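Teaching by hand at Gralum

Indrek Rimkutė has spent most of the winter opening and closing things. Drawers, latches, jar lids, a letterbox flap. He works for Gralum, a small company that trains robot arms to do household jobs, and his part of it is showing them how.

"People expect me to be writing code," he says. "Mostly I'm holding a gripper and doing the same thing again."

When he joined, the team taught its arms by remote control. The operator sat at a desk and steered the arm with a pair of handles, watching it on a screen. Rimkutė found it slow and tiring. "You can't feel anything. If you push too hard on a handle, you learn it from the noise."

In November they moved most of the work to hand-held grippers. The person carries the gripper and does the job directly, and the recording is used to train the arm afterwards. Rimkutė can now get through 200 demonstrations in a day. By remote control he was pleased with 18.

Sarmīte Org, who checks the recordings, throws out more of them than he would like. "Indrek is quick, and sometimes he is too quick," she says. "The arm can't move like that. He also twists his wrist in ways the arm can't copy." She asks for slower approaches and a clear pause once the fingers have closed.

They have not given up remote control. Org still wants it for tasks where the arm's own reach matters, such as working at the back of a cupboard, and she keeps 2 days a week free for it.
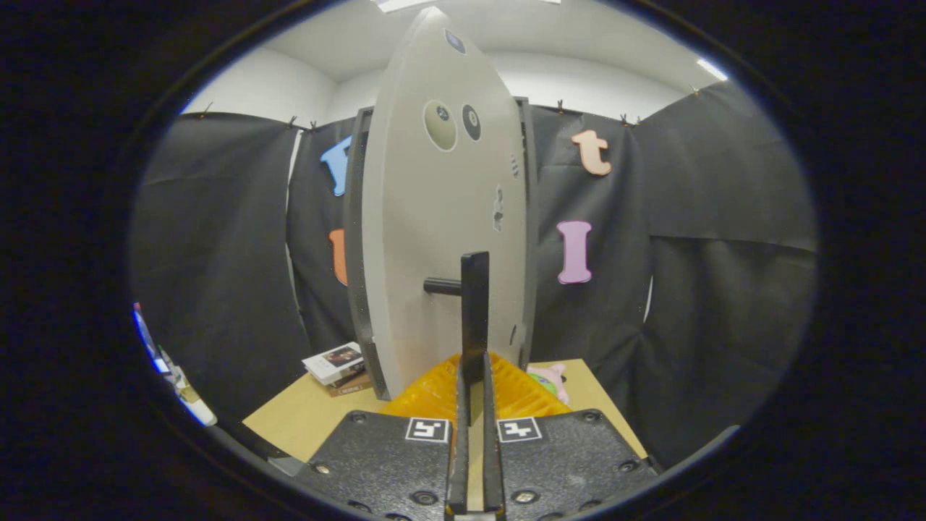 Handles take up a lot of Rimkutė's time at present. He says the grip has to be settled before anything else is worth recording. On the tall grey board he takes the flat black handle by its lower part, with a finger on either side, and keeps the gripper upright. "If I hold it somewhere else every time without meaning to, Sarmīte sends it back," he says. He does vary things on purpose - the height he comes in from, the speed, where he stands - and he says out loud what he is changing before he starts.

Org would like 100 good recordings of each handle before the next training run. Rimkutė thinks they could manage with fewer. They have agreed to try it her way first.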